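Sat 23 February — sourdough starter, flour comparison

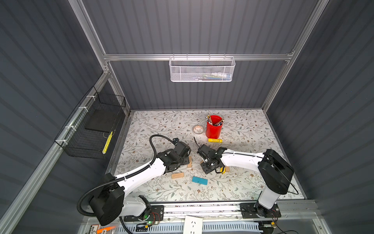
Mesh baskets on the rails, flowered cover on the table.

OK, so I'm finally writing this up properly, because my loose scraps of paper are getting out of hand and I promised the bread people at work they could read along. The question is still the same one. Does the Baven whole rye really make a livelier starter than the plain white, or have I just been nicer to the rye jar?

Quick recap for anyone who skipped the last few pages. Both jars came off the same mother. Both get fed the same way, by weight, equal parts old starter, flour and water. I'm using 40 grams of each now. I used to do 200 and it was ridiculous, I was pouring half a bakery down the sink every week (sorry, pipes).

Morning feed went in before breakfast. Rubber band at the starting line on each jar, lids resting on top and not screwed down. Kitchen was chilly, the radiator had only just come on, so I put both jars on the shelf over the fridge where it's a bit warmer.

First check, mid-morning: rye already domed and up by maybe a third. White doing nothing much, a few bubbles against the glass. I got excited and wrote "RYE WINS" on the back of an envelope, which was premature.

Second check, after lunch: rye doubled and starting to flatten on top. White had woken up and was catching up fast. It smelled great too, kind of like yogurt and green apples. The rye smelled more like wet hay, which I don't mind but it's not everybody's thing.

Third check, late afternoon: rye had dropped back and left a sticky tide mark up the glass. White was well past double and still holding its dome!! So the rye is quicker, no argument there, but it also runs out of steam sooner. If I bake on a workday schedule the white might be the more useful jar. Hmm.

Things I did wrong today:
Forgot to zero the scale for the white jar's water, so it may be a few grams wet. I fixed it by eye, badly.
Opened the lids too often. I can't help it.
Used the last of the Fonine bread flour to finish the white feed and topped it up with store brand. Only a spoonful, but it goes down here anyway.

I also tried the Mousavi method on the spare jar, the one where you keep it stiff, like a ball of modeling clay, and bury it in dry flour. It's supposed to hold for 3 weeks in the fridge without feeding. Mine is wrapped up and on the bottom shelf behind the mustard. If I haven't mentioned it again by May, somebody please go look for it.

Baked 2 small loaves in the evening with the discard, plus a pinch of yeast because I wanted dinner before midnight. Decent crust, crumb on the tight side. I cut the first one too hot (of course I did) and it gummed up the knife. The second one I left alone and it sliced fine. More salt next time — I keep writing this and I keep not doing it.

For the next round:
Same flour bag for every feed, no topping up.
Move the jars off the fridge and see if the white slows down a lot in the cold.
Try a half rye, half white jar. Could be the best of both, could be a mess.
Order more Fonine, the big bag.
Tape on the jars with the feed time, in pen that doesn't wash off.

Both jars fed again before bed and back on the shelf. Rubber bands reset.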